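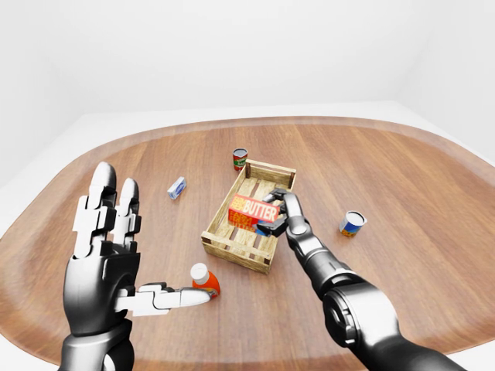

Czesław Kaczorowski wrote to ask whether he could oil his table on a Sunday and have the family around it for supper the same night, and he wanted a plain yes or no. Well, Czesław, it's a no, I'm afraid, but a friendly one! Your letter got us thinking about how many of you must be wondering the same sort of thing, so we've gathered up the questions we hear most at Dondcombe and answered them as fully as we can.

How long does the oil need before I can use the table?
Leave it overnight before you put anything on it at all, and then go gently for 5 days. By gently we mean placemats, no hot dishes, and no wet glasses left standing while everyone moves to the sofa. The surface will feel dry long before the oil has hardened underneath, and this catches a lot of people out (it caught me out with my own mother's table one December, and she still brings it up).

How often should I oil it?
For a table that gets used every day, twice a year is plenty. If yours only comes into its own at the holidays, once will do. Drip a little water on the top, and if it soaks in and leaves a dark spot, the wood is ready for another coat.

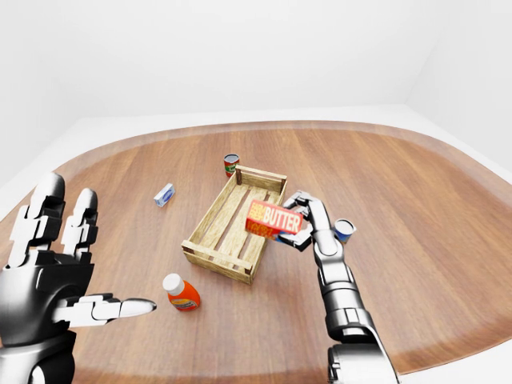

A round wooden table with a darker rim.

Do I need to treat the edge differently from the top?
The edge gets more handling than any other part, from sleeves and belt buckles and children hanging off it, so give it a second thin coat once the first has soaked in. Use a folded cloth and work your way around in one direction. Please do wipe off what's left over after fifteen minutes, or it will go sticky and you'll be cross with us.

Can I still use Wustus wax over the oil?
Yes, you can, as long as the oil has had its full 5 days. Wustus is a soft wax and a small tin goes a very long way. We don't suggest it under Irkum varnish, though, as the varnish won't grip and you'll end up sanding the whole thing back.

What about white rings from hot mugs?
Try the least fuss first. A warm, dry cloth rubbed along the grain will lift many fresh rings. Older ones may want a very fine pad and a dab of oil, and a bit of patience.

Does the Holanda range come ready oiled?
It does. Every Holanda top gets 4 thin coats in our workshop, so you won't need to do a thing for the first few months except enjoy it.

What should I do with the oily rags?
Lay them out flat outdoors until they're completely dry and stiff, and only then put them in the trash. Never leave them bunched up in a bucket or a bag, as they can heat up by themselves and catch fire.

Page last updated 08/04/2020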